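Breltholm Household Repair

Home
What we repair
Prices
About us
Contact

About us

Breltholm is a small workshop for the things of the table and the kitchen. We repair knives, forks and spoons, bowls, wooden boxes with drawers, bread boards, trays, and other small objects which people use every day and do not want to throw away. Our main workshop is in Clulilthorpe, on the ground floor of the old Requena building, and we have a counter in Zondbridge where you can leave and collect your things.

We are often asked if we are antique dealers. We are not. We do not buy or sell, and we do not give an opinion about the value of a piece. Sometimes a customer brings a drawer box from the grandmother and sometimes a spoon that was bought last month in a supermarket. Both get a ticket and both wait in the same line.

How we started

The workshop began with cutlery only. The two founders had learned metal polishing in another country, and when they moved here they rented a room with one window and a sink. The first customers were neighbors, then a school kitchen, then two restaurants in Zondbridge. People who came for their knives asked also for the box where the knives were kept, because the drawer was stuck or the bottom had opened. At first we said no to this work. After one winter of saying no, we bought clamps and wood glue and started to learn.

Today the wood is more than half of what we do. A small box is not an easy job. The wood moves with the season, and a drawer that slides well in December can be tight in summer. We prefer to take away too little wood and ask you to come back, because what is taken away cannot be put back again. The second visit for the same drawer costs nothing.

Last year we had 984 tickets in our book. A ticket can be one teaspoon or a complete set in its case, so the number does not say very much, but we were pleased when we wrote the last one.

How we work on a piece

Every piece is first looked at on the table, in good light, before anybody takes a tool. We pull the drawer out slowly and look at the runners. We put a knife down so that the blade is a little higher than the surface, and we look along it to see if it is bent. A bowl we turn in the hands and touch with one finger around the rim, because a small crack is easier to feel than to see.

Then we write on the ticket what we found. If we find something that you did not mention, we call you before we do it. We had some unhappy moments in the first years with surprises on the bill and we do not want to have them again.

For the cleaning we begin always with the mildest method. Warm water and a soft cloth come first, for metal and ceramic. For wood with a finish we use a cloth which is almost dry. Stronger products come only after a test in a place that does not show, such as the back of the box or the underside of the handle.

Old polish, wax and paint we leave where they are if you do not ask for something else. Many people like the color that the wood has got with the years, and a box with a reddish-brown finish can look strange when the drawer front is suddenly new and the top is not. It can also be that the drawer was always lighter than the body. Some makers did this on purpose, and we ask before we try to make them equal.

Our tables

We have simple white tables with a laminate top, and they are not beautiful anymore. They have scratches and dark specks, and one has a brownish stain over a large part of the top which we have stopped fighting against. A visitor once proposed that we put a tablecloth for the website. We prefer a hard and flat surface, and on white it is easy to find a very small screw. Clips on the front edge are a habit from our first room.

On the table we try to have only the things that belong to the work of that moment. A drawer box goes near the back, so it cannot be pushed over the edge with an elbow. A knife lies with the blade away from the middle, or on a small block so that you can take it without scratching it. Small brackets and sticks of wood stay next to the piece where they will be needed.

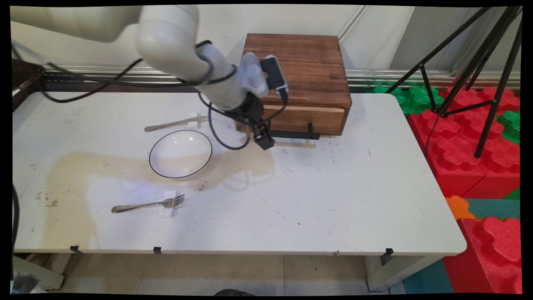 What you can bring us

Table knives, forks, spoons and serving pieces, in steel, silver plate or silver. We straighten, polish, and fix loose handles. We do not sharpen kitchen knives for professional cooks, but we can sharpen a normal household knife.

Wooden boxes, with or without drawer. Cutlery boxes, tea boxes, sewing boxes, small chests that can stand on a table. If you need two persons to carry it, it is too big for us.

Bowls and plates. We can glue a clean break and fill a small chip. Please know that a glued bowl is for looking at, or for keys and dry fruit. We do not recommend it for soup.

Boards, trays and wooden spoons. We sand, oil, and close small cracks.

Please do not bring electrical things, glass, or pans with a nonstick layer. For these we have no knowledge and we would be learning on your property.

Before you come

Please take everything out of the drawer. We have found letters, coins, a tooth, and once the ticket from our own workshop from the visit before. If a piece is broken, collect also the small splinters and put them in an envelope, even when you think they are too small. Do not try a first repair with instant glue. We can remove it in many cases, but it takes longer than the repair itself and the finish around it suffers.

A complete set of cutlery can come in its case or in a kitchen towel. Newspaper is less good, for the print can leave marks on silver plate.

Our courses

On Thursday evening the workshop is open for courses. The groups are small and we sit all at the same tables where we work during the day. There is a course for the care of cutlery, one for drawers and small boxes, and one for people who have never repaired anything and are a little afraid of it. This last one is the one we like the most to give.

You can bring your own piece, but please tell us before what it is. In the first hour we mostly look. Some participants become impatient with this and want the sandpaper immediately. After they have seen how thin the veneer is on a common box, they usually understand.

Participants wash and put away the tools together at the end. The course is not finished before the table is empty and wiped, also for those who have to catch the bus.

The people

We are a small team and we come from different places, so you will hear several accents when you call, and our English is sometimes slow. If something we write to you is not clear, please ask again. All of us do a bit of everything, but the metal work and the wood work have each one person who is responsible and who looks at every piece before it leaves the house.

We do not take more work than we can do. When the shelf for waiting pieces is full, we close the acceptance for some days and put a note on the door and on this website. We know that this is not practical if you have traveled, so please call us before you come from far away.

Prices and waiting time

The smallest repair costs 40, and for this we can usually fix a loose handle or a drawer that does not close. For larger work we make a price after we have seen the piece. The estimate is free when you bring it to us. By photo we can only guess, and we prefer not to guess.

The waiting time is written on the Prices page and we change it when it changes. Before the holidays it is always longer. Everybody discovers in the same week that the good forks are black.

Pieces that are not collected stay with us for one year. We send two reminders. After this time we may give them to the school kitchen or to the course table, where they are used for practice.

Guarantee

If a glued joint opens again in normal use, we do it again without cost. Normal use means that the box was not left in the bathroom or on a radiator. For the polish of silver we cannot give a guarantee, as it will become dark with time in every house. We are insured for each piece up to a value of 3000. If yours is worth more, please tell us when you bring it and we will discuss how to proceed.

Where to find us

The workshop in Clulilthorpe has its entrance in the courtyard of the Requena building. The door is green and a bit heavy, push it in the lower part. The counter in Zondbridge is only for leaving and collecting, and the person there cannot tell you a price. Pieces travel from Zondbridge to the workshop once a week.

For questions please use the form on the Contact page or call in the morning. In the afternoon we often have glue on our hands and the telephone must wait.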